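Give the trialists a proper game

I've been watching lower-league ice hockey for longer than my knees would like, and every September I get cross about the same thing. So I'm going to get it off my chest before the season starts and I'm too busy shouting at linesmen. 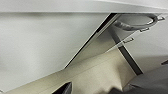
Seven shifts is no trial

Last Friday I drove over to Brurum to watch them play Urnard in a pre-season friendly. Lovely little rink, freezing cold, tea you could stand a spoon in. Brurum had a trialist on the fourth line, a lad called Costache, left-shot winger, not big, and I'd been told by a few people in the queue that he was worth keeping an eye on. So I did. I watched him for the whole match, which mostly meant watching him sit down.

He got seven shifts. Seven! Two of those were cut short by icings at the wrong end, and one was a line change that went wrong and left him skating straight back to the bench. By the third period he'd gone completely stiff, you could see it in his first few strides, and when a puck finally came to him in the slot he fanned on it. The bloke behind me said "well, that's him done" and I'm afraid he was probably right.

Now, I'm not saying Costache is the answer to anybody's prayers. I've no idea, and that's my whole complaint. I sat there for an entire evening with nothing to do except judge one winger and I came home none the wiser. How is a coach with a bench to run and a power play to sort out supposed to do any better?

What a friendly is for

Coaches will tell you (they've told me, more than once, with that patient face) that pre-season is about getting the regulars sharp. Fine. I do understand it. Your top line needs minutes together, your goalie needs to see pucks, and you've only got so many friendlies before the points start counting.

But your top line will get minutes together until March. They'll be sick of the sight of each other by Christmas. The trialist has got this one night, perhaps two if the bus to the away leg has a spare seat, and he's paid for his own petrol to get there. If you've invited him, play him. Put him out with somebody who can pass. Give him a go on the penalty kill and see whether he panics. Let him make a mistake in the first period and find out what he does in the second, because that's the bit I'd want to know about if I were handing out a contract.

I used to work with a woman called Alina Matei who ran the juniors at Bimau, and she had a rule about this. Anybody on trial played a regular shift, every rotation, no matter what the score was. She lost a few friendlies that way and got some very snippy messages from parents. She also kept a defenceman who'd been dreadful for the first half of his trial and went on to play 274 games for the senior side. Under the usual system he'd have been stapled to the bench after his second giveaway and we'd never have heard of him again.

Yes, but the fans

The other argument is that people have paid to get in and want to see a proper team. I've got less sympathy for this one. I'm one of the people who paid! I go to friendlies precisely to see who's new. If there are 100 of us in the building on a pre-season night then I'd bet most of us are there for the same reason, and the rest are there for the chips.

Who remembers the score of a friendly anyway? I was at that Urnard game and I'd have to look it up. I could describe every one of those shifts to you, though, including the one where he beat his man wide and had nobody to pass to.

There's also the plain matter of manners. You ask a young player to turn up, wear a jersey with no name on it and be stared at by strangers with clipboards. The least you owe him is enough ice time to get warm. And players talk to each other. If your club gets a name for wasting people's evenings, the good ones will go and have their trial down the road.

So, Brurum, you've got one friendly left and I'm told Costache is still training with you. Put him on the second line for the night and leave him there. I'll be in my usual seat with two pairs of socks on, and if he's no good I'll say so in here next week.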